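4.2 What ends up on the bed

I went into this part of the study thinking the bed would be the boring bit. We had asked people in 48 households to tell us where things go when they come into a bedroom and don't have a home yet, and I was sure the answer would be the chair. Everybody has the chair! But when Azra Dervishi and I sat down with the diaries in April, the bed came up 223 times as the first landing place, well ahead of the chair and miles ahead of the floor.

What I like about these entries is how ordinary they are. People put a thing down on the quilt because the quilt is flat and wide and right there when they walk in. One woman in Dramside wrote that her bed is "the only table I own that is big enough" (she has two tables, we checked). Another kept a list of what she moved off the bed every night before she could get in – phone charger, library book, a bag of socks from the dryer – and then moved it all back the next morning to make the bed properly.

Layers matter here too, more than we expected. Several people make the bed in the usual way, with one big cover pulled over everything, but just as many keep the spare blankets folded or bunched up by the pillows, ready for a cold night. That leaves a clear stretch lower down, and the clear stretch is where flat things go. Tablets, magazines, mail. Soft things tend to drift to the nightstand side instead, as in Figure 3. 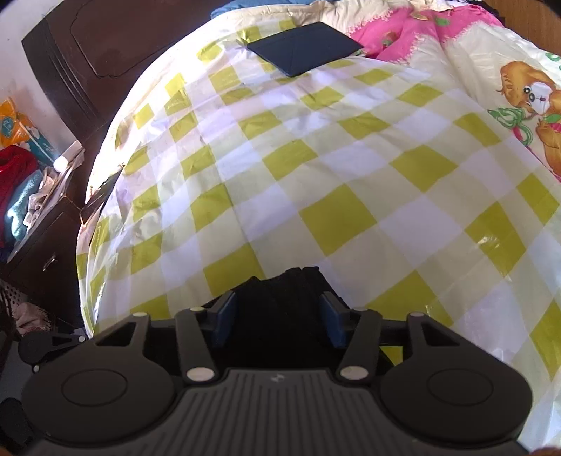 Figure 3. Tablet case on a checkered quilt cover, with other bedding toward the head of the bed and a nightstand alongside.

I should say something about patterns, as people had a lot of opinions about them. Costel Yordanov, who coded the interviews with me, started out treating "matching" and "not matching" as two tidy boxes, and we had to give that up pretty fast. For a lot of our households a bed with checks, flowers and a cartoon animal on it is a made bed, full stop. It's warm, it's been straightened, it's done. The people who minded about matching minded very much, though, and 80 of the diary entries talk about color before they mention comfort at all.

The nightstand is a separate story and I come back to it in 4.3, where I look at tissues, towels and clothes waiting to be worn again.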